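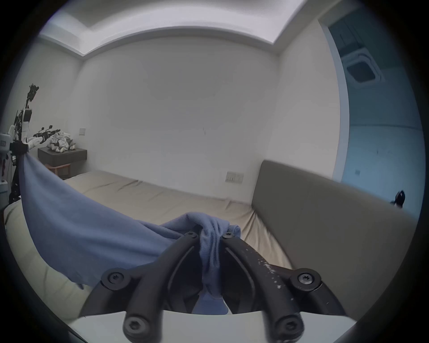
Right, budget season for the lab, so a little thread on what I'm asking for and what I'm putting off till next year. Wish me luck!

1/ Top of my list is spare fingers for the grippers. I had two sets down, and Giuliana Rengifo (she holds the purse strings) didn't even blink. Lovely woman.

2/ Grippers themselves: Pukholm quoted me 2,000 each with a 36-week wait, Grukico are dearer but can ship in October. I'm leaning Grukico – a long wait costs money too, it just sits on someone else's spreadsheet.

3/ Big soft cloths are what we care about at the moment, blankets and towels and bedding, so I'm paying for grip and reach before I pay for speed. If you're shopping for boxes and tins, ignore me completely.

4/ Do budget for the boring bits!! Screws, cables, a decent set of hex keys. My last plan had 47 lines and not one of them was a hex key.

5/ Still stuck on the service contract. Anyone had one from Hoshino or Ciseo? Is the yearly visit worth it, or do you just ring them when something breaks? Replies open, I've got the kettle on.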